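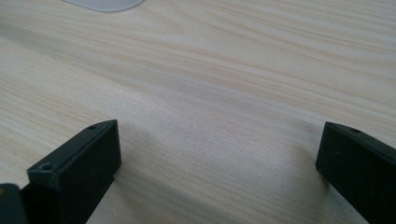

**Work and Automation, Unit 5 handout**
Monday, April 5, 2021

Okay, a few of you asked me to write up last week because the audio on the recording was so bad, so these are my notes with the side stories left in. If you were there, skip down to the part on job descriptions, which I rushed. If you weren't, read all of it, please, and read it before the Narkdale packet, since the packet assumes you know how a work cell gets set up.

## Where we left off

We ended Unit 4 with the question of who gets asked before a machine comes in. Usually the answer is the person who signs the purchase order, and then everyone else hears about it at a shift meeting. I told you I'd bring you a case where it went a bit differently, and that's Larinwood.

Larinwood is a catering supply company. They rent out plates, bowls, glasses and serving pieces for weddings and conferences, everything comes back dirty, it all goes through the washers, and then somebody has to sort it, check it for chips and stack it in crates. That last stretch is called the table. People say "I'm on the table today." When I visited in March there were 16 people on the table across both shifts, and 2 arms, bought through an integrator called Cerkolau.

I spent most of my time standing behind the tables, getting in the way. What follows is from my notebook, so it jumps around a little.

## The gripper is where the work is

When people hear "robot" they picture the arm. Everybody I talked to on the floor talked about the fingers! The arm goes where it's told. The fingers are what touch the plate, and touching the plate is the job.

Larinwood's arms have plain two-finger grippers, the kind where the fingers come together and pinch. Think about that for a second next to what your own hand does when you pick a bowl up off a flat table. You probably tip it with a fingertip, slide your thumb under the rim, and lift, and while you're doing it you notice that the rim is rough or that the bowl is heavier than it should be. You've inspected it and you didn't even mean to.

A two-finger gripper has to do this in pieces:

1. Get to a spot over the table with the fingers open wide enough.
2. Come down without hitting the tabletop.
3. Close on the rim, or across the whole thing if it's small.
4. Decide whether it has the object or has air.
5. Lift and carry.

Step 2 cost them the most time. The tables are not perfectly level (no table in any workplace is perfectly level), and a couple of millimeters makes the difference between a clean pick and fingers scraping along the surface. The sorters knew which tables sagged and where. The integrator had measured the height at the corners. Write that down, because it comes back in the reading: the knowledge was in the building the entire time, and it wasn't on any drawing.

Step 4 is the one I find most interesting. How does a machine know it's holding something? You can watch how far the fingers closed, or how hard the motor is pushing, or look with a camera, or some mix of those. A thin saucer and nothing at all can look awfully similar if all you're watching is finger position. A person on the table never has to wonder about this.

## Teaching the thing

Cerkolau's approach was partly ordinary programming and partly learning from demonstration. In the second one, a person does the task with a hand-held tool that has the same kind of fingers as the robot, a camera records it, and the recordings go into training. So for a few weeks some sorters were picking up plates with a gripper in their fist instead of with their fingers.

I got to try it. It's humbling. I have been picking up plates my whole life and I could not do it. You lose the feel of the rim, you come in at the wrong angle, and the bowl scoots away from you across the table like it has somewhere to be. The sorters were way better than me, and they'd gotten better in a way they could describe. One of them told me you have to "park" before you close: bring the fingers in next to the piece, stop, look, then squeeze. She didn't do that with her bare hands. She worked it out for the tool.

Here's what I want you to think about. She was paid her regular table rate for that. Nothing in the recordings says which picks were hers. Her trick is in the system now, and it's a good trick, and I'd like you to come to class with an opinion about what (if anything) she's owed for it. There are at least three different positions in the readings and I don't agree with all of any of them.

## What changed on the floor

Let me separate what I saw from what I was told, since I nag you about this in your own papers.

**What I saw.** The arms handled flat plates and the mid-size bowls. People handled glassware, anything with a handle, anything oddly shaped, and everything the arms set aside. Each arm had a person near it most of the time. That person cleared jams, moved pieces that had landed in a bad spot, and wiped the table down.

**What I was told by management.** No layoffs. Fewer temps in wedding season. They expected fewer wrist complaints, but they didn't have numbers to show me yet and to their credit they said so.

**What I was told by sorters.** The wrists part they mostly agreed with. Plates are heavy and dull and they were glad to hand them off. But the plates were also the easy stretch of the day. You could do plates and talk. Now what reaches a person is all the hard stuff, one awkward piece after another, and the folks minding the arms can't chat much either, because they're listening for trouble.

I hadn't expected that last one, and I've thought about it a lot. We tend to sort tasks into good ones and bad ones and assume we want the machine to take the bad ones. A boring task can also be a rest. If you take out the boring part and keep the shift the same length, you've made the shift harder, even though every single task in it is the same as before.

There was also the matter of pace. An arm doesn't speed up to get to lunch and it doesn't slow down after. People on the table used to push hard before a break and coast a little afterward. The line feeding the arms runs steady now, and the people downstream of it run steady too, whether it suits them or not.

## Job descriptions (the part I rushed)

The posting for the table used to say sorting, inspection, stacking, able to lift 60 pounds. The new one adds "monitor automated equipment." That's three words for what I'd guess is the most demanding piece of the job. It covers:

- knowing when to hit stop and when to let it try again
- resetting after a fault
- telling maintenance what happened in words maintenance can use
- keeping the table clear so the arm isn't reaching around a stray dish

The pay grade didn't move. When I asked why, I was told no new certification was required. And that's true! It's also how grades get set almost everywhere, and it means skills picked up by doing the work for a couple of months count for very little on paper. Compare this to Makori in your Unit 3 notes, where the packing crew got a separate "cell lead" title with a bump attached. Same kind of equipment, pretty similar work. The difference was that the Makori crew had someone at the table before the contract was signed, and the Larinwood crew came in after.

They did get one thing I'd call a real win. Any sorter can stop an arm and doesn't have to explain it until the end of the shift. Early on you had to log a reason right then, and people weren't stopping it when they should have because the form was a pain. The sorters asked for the change and got it within a week.

## Terms you should be able to use

**End effector.** Whatever is on the business end of the arm. Gripper, suction cup, paint nozzle.

**Parallel gripper.** Two fingers that face each other and move together and apart in straight lines.

**Demonstration data.** Recordings of somebody doing the task, used to train the machine.

**Exception.** A piece or situation the system hands back to a person. Ask where the exceptions go, always. They go to somebody.

**Residual work.** What's left for people once the automated part is taken out. My complaint with this term is that it makes the remaining work sound like crumbs.

## For next time

Read the Narkdale packet, sections 1 through 4. Skip the appendix unless you like wiring diagrams.

Then pick a job you've had, any job, babysitting counts, and write me one page. Choose a single thing you did with your hands in that job and break it into steps the way I did with the bowl. Mark the step where you were checking something without noticing you were checking it. Then tell me who would end up with the exceptions if a machine took over the rest.

One page, please. Last time I got a few that ran to five and I did read them, but I was grumpy by the end. Drop it in the course folder before class, and bring a printed copy if you can, since we'll be swapping and marking each other's steps.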